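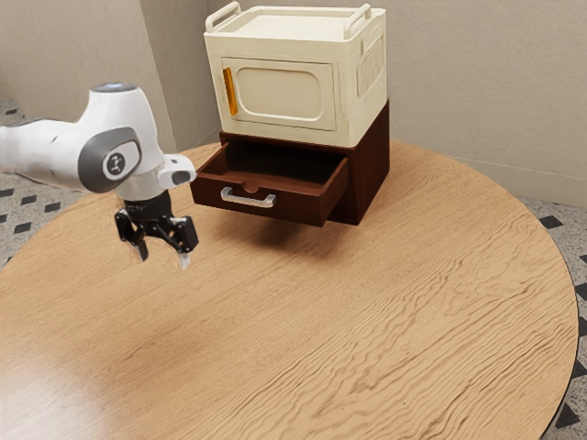
The arm beside the open drawer in Motis, the simulator used at Prillance.

There is something wonderful about a failure you can play back as often as you like! At Prillance, a small lab that teaches robot arms to handle furniture, the failure everyone wants to talk about is a drawer.

The job sounds easy: take hold of the drawer, slide it, let go, back away. In simulation the arm had run it over 900 times, and the success rate looked great. Then someone replayed the logs and found 136 runs in which the force at the fingers had shot past the safety limit while the software cheerfully reported a pass.

The score only checked how far the drawer had moved. An arm could jam a fingertip against the drawer front, push far too hard and still collect full marks - a simulated drawer never splinters. 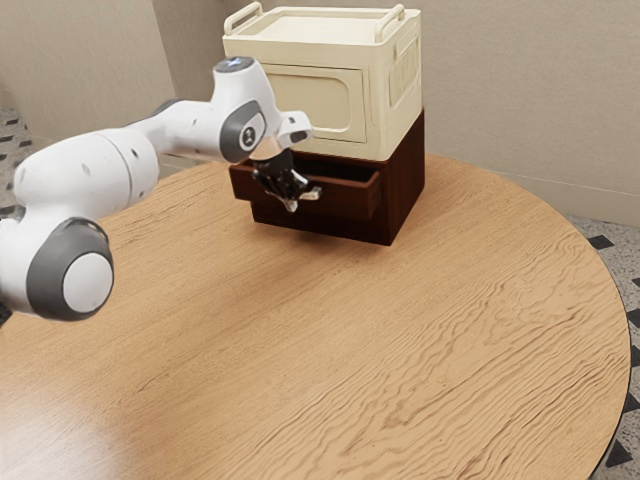 Hunting the bad grip

The team went through the logs joint by joint, all 7 of them, and traced the spikes to a planner called Lekarier. It kept driving toward its target after contact, as if the drawer weren't there.

The fix took three days. Contact force now counts in the score, and any run over the limit stops on the spot. The pass rate has dropped, and the team is delighted - they finally believe the number. Next comes a real drawer, at the Salazar workshop.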